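How to get a sofa through a doorway that doesn't want it

Measure the sofa before you buy it, not on the footpath with the delivery ute double-parked. You need four numbers: height, depth, length and the diagonal from the top of the back to the bottom of the front. The doorway only needs its width, taken from stop to stop with the door open.
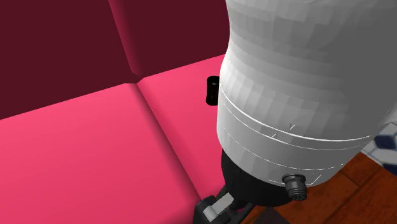
If the door itself is eating your clearance, tap out the hinge pins and lean it in the hall. My last place, a flat above the Coelho bakery, gained 33 millimetres that way, and I needed 19 of them. Take the feet off the sofa too. Most unscrew by hand, though the ones on my old Nandovero had been put in by someone with a grudge.

Now stand the sofa on its end, with the seat facing the doorway. Walk the bottom through first, then pivot the back around the jamb as if you were hooking it. Whoever is on the inside gives the orders. Agree on this early - marriages have been tested over the word "left".

Wrap the corners in an old doona and tape it to itself, never to the fabric. Grey marks on a bright colour are with you for life.
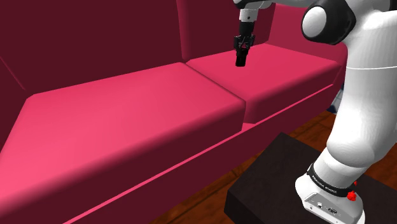

Brorkano wrote in the comments that hooking is fine until there's a stair landing on the other side, and that a lounge 804 millimetres deep went home again in July. Fair enough. For landings, try the window, or buy two armchairs.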